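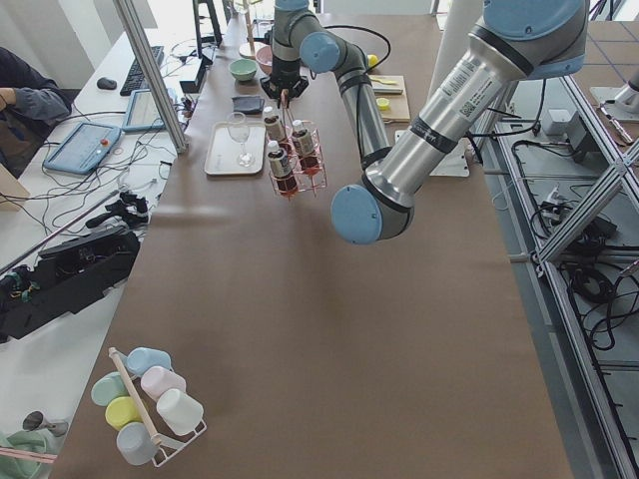

When does registration open for the Pemonby climate leadership workshop?

Registration opens in January and stays open until all 22 places are filled. There is no fee for residents of Pemonby or Bai.

The Brindard Center for Public Policy will run a workshop this winter for local officials and community organizers who work on flood planning and clean energy. The course was announced at the center's public meeting, where staff also took comments on last year's program.

Sessions will be held in the evening, from 6 to 8 p.m., in the center's main building in Pemonby. There are 12 sessions in all. The first ones cover how towns pay for drainage and shoreline work, and the later ones deal with public hearings, state grant applications and working with neighboring towns that share a river. Participants will write a short plan for their own town or group and present it at the last session.

Jussara Quintana, who directs the center's climate program, will teach the course. She spent several years advising river towns in the Urkik Valley on moving public buildings out of flood zones.

"Most of the people who come to us already know what the problem is in their town," Quintana said. "They want to know how to get it on the agenda and how to get it paid for."

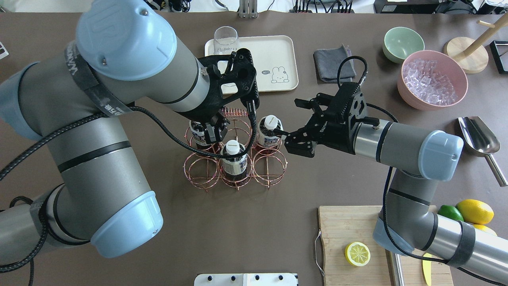 A bottle in a copper wire rack.

Last year's workshop drew applicants from 19 towns, mostly along the lower part of the valley. Several of them asked for more time on grant writing, and the center has added two sessions on it. A unit on national energy policy has been dropped to make room.

One of last year's plans, for a shared pump station serving Bai and two smaller towns, has since gone to the regional water board. A vote is expected in the spring.

Applicants need a letter from a town office or a community group, and a one-page statement about a project they are working on. No degree is required. People who applied last year and did not get a place may send the same statement again with a new letter.
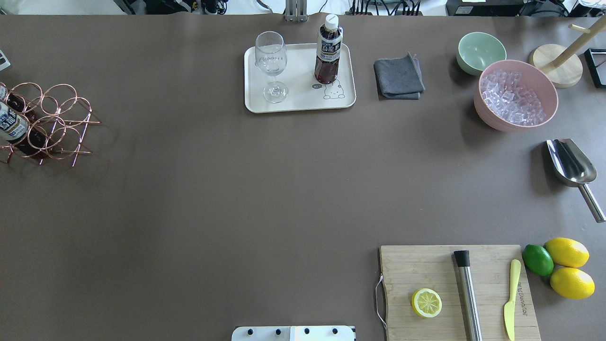 Wine rack, serving tray and stemmed glass on a tabletop.

The center will also hold an open lecture by Quintana on the evening before the first session. The hall seats some 300 people and tickets are not needed. Doors open at 5:30 p.m. A recording will be posted on the center's website.

Application forms are available at the front desk and at the Bai town library.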